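Step 3: Score the two-arm trials

By now you have over 540 trials and a strong wish to be elsewhere. Sort them anyway. Rorlow, our scoring script, wants one label per trial, and it sulks if you leave a blank.

Give each arm its own success mark before you merge them. We merged first, got 87 percent, and enjoyed it for 2 days until Afaf Rawashdeh read the logs.
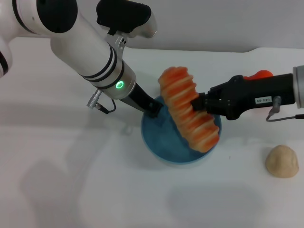

Then rerun the merge with both columns kept. If the number drops, congratulations, it's probably right.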